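Slow simmering

Slow simmering is the old, patient habit of cooking food in liquid kept just short of a boil, and it suits beans, bones and tough cuts best.

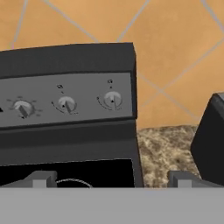 Cooks in Pletden, a hill town of 2,117 people, leave their Monday bean soup on low heat for 5 hours – longer in March, when the beans are older.
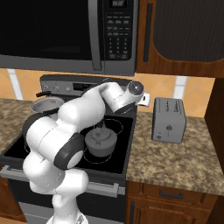
Salt usually goes in during the last 60 minutes, though families differ.
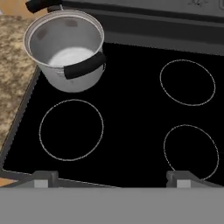

Yolanda Kincaid writes that her beans got salt at the start and never came out tough.

Leftovers thicken overnight.
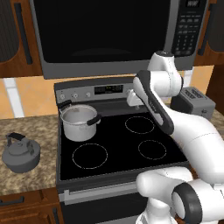 Some Doucet cooks reply that thinning them spoils the soup.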